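Chores and Machines Group - notes from the June meeting
Trolden building, upstairs room, started 6:30 p.m.

Last month's notes were accepted with one fix: the Carrasco visit was to the packing floor, not the laundry.

1. Where things stand
Renato Benítez opened with the question we keep coming back to - can a machine do an ordinary chore yet, start to finish, with people just getting on with their day? He thinks we are closer than most of us guessed in the winter, and he had plenty to show for it. The drawer task log now holds 588 tries. Putting a flat item into a drawer or taking one out is going really well when the drawer is already open. Opening it first is harder, and closing it without a bang is harder still (lots of laughter, we all know someone like that).

2. Shop floor
Branitz has 41 bins left to label before shelf restocking can be tried there. Grorkeck would love to host a demo and has offered 70 chairs.

3. Drawers, up close
Long and happy discussion on reaching down into a narrow space. The gripper has to come in from straight above, and the side walls leave it little room to turn.

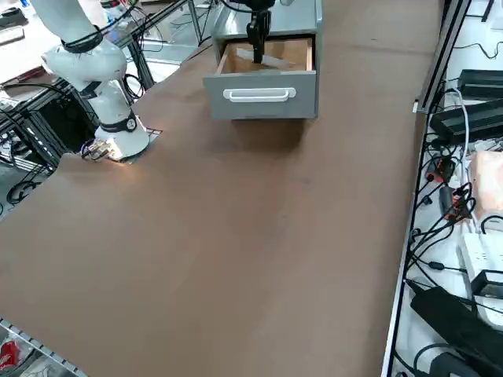 Renato asked whether anyone would trust it with a kitchen drawer full of knives, and said he would start with dish towels and be thrilled with that. General agreement on dish towels.

4. To do
Renato to write up the drawer log. Towels to be brought in by whoever has old ones.

Closed at 8:10 p.m.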